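3. Inclusive Gym Lessons at the Loler School

Shares 26 | Comments 2

The lessons took place in the gym hall every Saturday morning, and they were open to pupils with and without a disability.
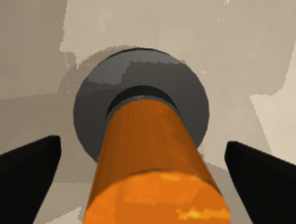 Figure 1. Simulated view of an orange cylindrical peg with a round gray fixture behind it.

3.1 Lesson content and participation

In each lesson all pupils used a sports wheelchair, also the pupils who walk in daily life. The games were chosen by the teacher, Keabetswe Mathebula, together with the pupils. Tag and relay games were played most often. A ball game called Skisano was added in January, after several pupils asked for it.

We collected 270 short answer cards during the season. On each card the pupil wrote one thing that was easy and one thing that was difficult. Turning the chair in a narrow space was mentioned often as difficult – mainly by pupils who sat in a wheelchair for the first time. The pupils who use a wheelchair every day gave advice to the others, and Manurung and Chidiac noted these moments in the lesson diary.

The cards were read by two of the authors separately. Where they did not agree on the meaning of an answer, Khairul Nugroho made the decision. The parents' answers are treated in Section 4.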